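Eltberg Boards > Local News > Courts and Crime

Thread: Sestbridge charity fraud sentencing, who else has been following?

courtwatch_kestrel
Posted Jul 31, 2022
I have been glued to this one since the first hearing in March and I finally got a seat in the public gallery for the sentencing! If you missed it, the former bookkeeper of the Skultine Fund got three years for taking money people had given for hospital travel. There were 628 separate payments out of the account, and the prosecutor had them all in one long schedule that the judge kept flipping back to. What a thing to sit through. The judge took almost 56 minutes to read the remarks and I hung on every word.

I'd love to hear what the rest of you make of the sentence. I thought it was about right.

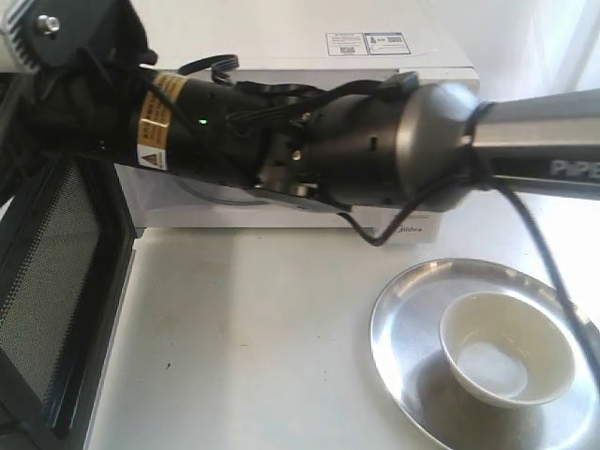
REPLIES: OLDEST FIRST

marshlane_reader
Great write-up, thank you! I've read the local reports, but they never give you the feel of the room. I'm going to disagree on the sentence though. Three years, and half of that likely served outside, for money meant for sick kids' families? My sister-in-law ran a bake stand for that fund two summers in a row. I'd have gone for five.

tuppence_b
Five would never have stood up on appeal. There was a guilty plea, and that always brings it down. Go and read the sentencing guidelines some time, they're far more readable than you'd expect (I love them, I know, I know). You work out the level of harm, then blame, and you get a starting point and a range.

marshlane_reader
I get that there's a range. I'm saying it should have been nearer the top of it. She kept going for years, and she was trusted with the checkbook by people who could barely pay for their own gas.

courtwatch_kestrel
The judge did talk about trust, at length, and counted it against her. What pulled it back was the plea and no earlier record. She had also repaid a little, though the defense made more of that than I would have.

oldferry56
Does anyone know if the families get anything back? The Breathnach Hall appeal raised a good chunk of that money and I'd hate to think it's just gone.

tuppence_b
There's a confiscation hearing still to come, and that's the part I want to see! They look at what she gained and what she still has. If there's a house or savings, some of it can go back to the fund as compensation. It can drag on for months, so don't hold your breath.

oldferry56
Good to know. I put in for the raffle, 160 tickets between me and the bowls club, so I feel like I have a stake in it, ha.

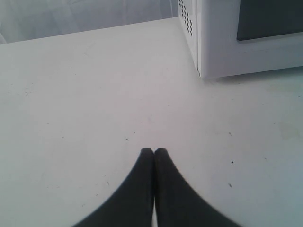
quietbench
How do I get into the public gallery at Sestbridge for a hearing like this?

courtwatch_kestrel
You just turn up. The daily list is pinned inside the main door, and you go through the bag check and ask the usher which courtroom. Turn your phone off, sit down quietly, and try to come and go between cases. I was there forty minutes early and got the second-to-last seat. Do it, you'll be hooked!

quietbench
Brilliant, thanks. I'll try for the confiscation hearing.

marshlane_reader
Save me a seat. I still say five years, but I'd like to hear the numbers for myself.

tuppence_b
Ha, see you both there. By the way, the Eltberg petition asking for a review of the sentence is up to 1,084 names. I won't be signing, but the comments under it are worth a read, there are some really thoughtful ones from families who used the fund.

marshlane_reader
Signed it last night.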